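Humville Community Help > Home & Utilities > Water

Well pump short cycles after pressure switch replacement 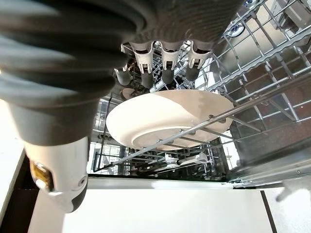 Asked by Sekar Sembiring, 24 April 2020

The pump now turns on and off every few seconds whenever a faucet is open. I replaced the pressure switch in March with a 40/60 unit. The old one was a 30/50. The tank is a Rellia bladder tank, installed by the previous owner, age unknown. Pressure at the gauge swings between 40 and 60 as it should, but it goes from one to the other in 9 seconds with the kitchen faucet running. Before the switch was changed I never noticed the pump at all. Is the new switch defective, or did I wire it wrong?

3 answers

Answer 1 (accepted)
Xolani Du Plessis

The switch is cutting in and out at its rated pressures, so it is neither defective nor miswired. Check the air charge in the tank. It should be 2 psi below the cut-in pressure. For a 30/50 switch that is 28 psi. For a 40/60 switch it is 38 psi. If the precharge was never changed, the tank is holding less usable water per cycle than it should.

Procedure:
Turn off the pump at the breaker.
Open the drain at the base of the tank and leave it open until the flow stops.
Read the air valve on top with a tire gauge.
Add air with a compressor or hand pump to 38 psi.
Close the drain, restore power, and time a full cycle.

If water comes out of the air valve when you press the pin, the bladder has failed and the tank has to be replaced. No adjustment will fix that. A run time under one minute is hard on most submersible pump motors, so keep water use low until this is sorted out.

Answer 2
skorkau_well

Had the same thing. Mine was the tank. Read 11 psi when drained and would not hold air overnight. Replaced it with a bigger one.

Answer 3
Arancibia62

could be the check valve too. does the pump start with all the faucets closed? if it does you have a leak somewhere or the valve is bad

Comment from Sekar Sembiring: Drained it and got 3 psi, no water at the valve. Pumped it up to 38. Cycle is much longer now. It does not start with everything closed. Will read it again in a week.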